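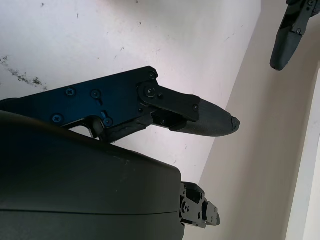
The gripper on the Skesum cell, with one finger's side plate and linkage at left and the opposing finger at upper right.

Lesia Didenko keeps a hex key in her shirt pocket and a second one taped to the leg of the bench. She looks after the arm in the small parts cell at Sindberg's Skesum site, and most of her work on it involves the last few inches.

"The arm itself I hardly touch," she says. "Grease when the schedule says so, check the cables, that's it. The gripper is where the hours go."

She starts with the screws. Each finger has a side plate, and the plate is held by hex-socket screws that she checks every 100 hours of run time. She marks them with a paint pen after tightening, wipes the marks off at the next check and starts over. The pivot screw gets done last.

"If you tighten the pivot like the others, the finger drags," she says. "You want it snug, then you move the linkage by hand. Power off, obviously. It should swing and not rattle."

A dragging finger does not always raise a fault. In August of last year the cell dropped parts on and off for nine days before the cause was found. Beatriz Matos, who programs the cell, had spent most of that time changing grip force and approach speed.

"I was sure it was my code," Matos says. "Lesia came over, pushed the finger with her thumb and said it was sticking. I had 166 lines of changes to undo."

The two now keep one log between them. Mechanical work and program changes go in the same file, in order, with the hour meter reading next to each. The last entry when we visited was at 3357 hours: linkage screws checked, pads cleaned, no change to the program.

The pads take the most wear. They have a fine texture that fills up with dust, and Didenko cleans it out with a nylon brush and a little alcohol. The tip usually goes first. She will leave a pad with a small chip in place as long as the cell keeps picking up the thin parts, but she changes pads in pairs – one new and one old will not meet properly.

"After a change I close them on a strip of paper and pull," she says. "If it slides out on one side, I take it apart again."

Replacement pads come from Griffiths and take longer to arrive than she would like. She keeps two sets in a drawer. A third set went to the Sadovow plant in the spring, and she is still waiting to get it back.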